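Robot learns to take apart a PC, is polite about the cables

Posted 10th August in Research

Anyone who has ever changed a hard drive knows the job is one part screwdriver and four parts muttering. A group at the Astavgate lab in Jerkolbridge has spent most of a year getting a robot arm to do it, and has now written up a method that leaves out the muttering.

The project, called Awasthi, is aimed at the recycling trade, where old office desktops arrive by the pallet and people are paid, not very much, to pull out the parts worth keeping. Robots have been promised to this line of work for years. They tend to do fine until they meet a cable, at which point they either stop dead or keep going, and the second is worse.

The Jerkolbridge method deals with this by splitting every move in two. A planner picks the part and the direction of travel from camera views. A second, much dumber routine then takes over for the last 3 centimeters and goes by feel, backing off and trying a new angle whenever the push or pull gets too strong. The dumb routine, the authors admit, is responsible for most of the good numbers. 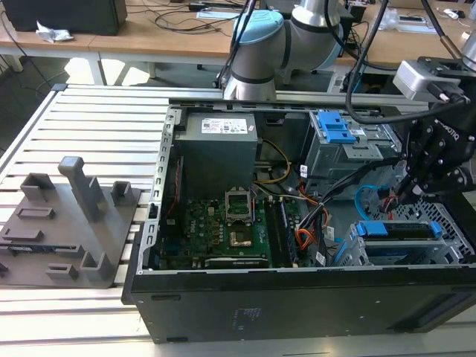
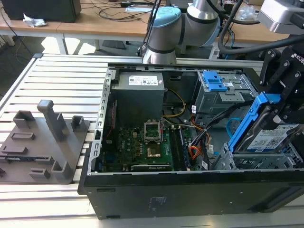 The arm at work in an opened desktop tower. In the second picture the gripper has hold of a blue hard-drive caddy.

Those numbers come from 3604 attempts on 12 desktops. With the feel routine switched on, the arm finished its assigned step in a little over nine tries out of ten. With it switched off, the figure dropped below six. Putting a drive back in was harder than taking one out, a finding that will surprise very few owners of a computer.

"We had a very elegant planner and it was getting beaten by a loose wire," said Kofi Abugri, who led the work. "So we gave it some patience. It took me until November to agree to that."

His co-author Santosh Lodhi is more cautious. All the machines in the study were opened by hand before the robot got near them, and none had been dropped, flooded or stored in a barn, all of which happens to the real thing. The arm is also slow. A practiced human can have a drive out and be halfway through a sandwich while it is still deciding on an approach.

A recycling plant in Cakcombe has agreed to a trial on its own stock. The group plans to add memory modules and power supplies to the list of parts, and to publish the attempt logs, failures included, once somebody has finished labeling them. Lodhi says that job has not been automated.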